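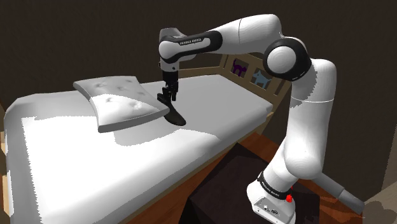 Simulated render: arm over the bed, gripper holding a dark, sole-shaped object.

2025-10-23, film bench, reel inspection and scan prep

Continued on the Onsri print (16mm, black and white, optical track). Reel 2 only. Ekkachai rewound it by hand last night and left it tails out on a 3-inch core. Can had a mild vinegar smell on opening. A-D strip read between 0 and 1 after the usual wait, so it stays out of the cold vault for now and goes ahead in the queue.

Footage counter gives 1517 frames from the head leader to the first splice, same as the old inspection card. The card calls that splice cement. It is tape, yellowed, with adhesive creep onto the next frame on both sides. Either the card is wrong or someone remade the splice after it was written. Corrected the card in pencil and initialed it.

Condition, head to tail:

- Shrinkage 0.8% at the head, 0.9% near the tail. Within limits for the Dridell scanner with the sprocketless gate.
- 11 splices in all. Replaced the tape ones with new polyester tape. Left the cement ones alone except the last, which opened under light flexing and was recemented.
- Perforation damage in one run, 46 perfs, sound side opposite. Repaired with perf tape, trimmed clear of the image area.
- Base scratches throughout, continuous, left third of the picture. Should mostly drop out in the wet gate. Emulsion scratches at the reel change will not.
- Light edge curl. No treatment.

Cleaned base side with a dry pad, then one pass through the PTR rollers. Rollers washed afterward and hung up.

Test scan of the first scene after the titles. Density is high in the night exteriors and the default exposure clips the blacks. Raised the lamp one step and the window frames behind the actress came back, with no visible loss in the highlights. Saved the setting under Unon-B so it does not overwrite the one used for the newsreels.

Optical track reads cleanly up to the tape splice, then a thump. Leave it in the raw transfer. Nuria wants the raw track untouched and a separate cleaned file for the access copy. 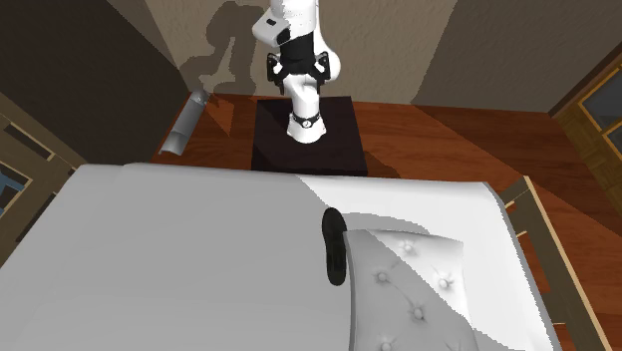
## Open items

- Nuria Wolde: compare the title card against the Roneo sheets. The sheets list a second cameraman and the print does not.
- Ekkachai Jaidee: order perf tape, we are on the last roll.
- Full scan of reel 2 once the wet gate fluid has been changed. Use Unon-B.
- Relabel the can. The old label gives the running time in feet with no gauge.
- Reel 1 still not inspected. Check its first splice against the card before trusting the other entries.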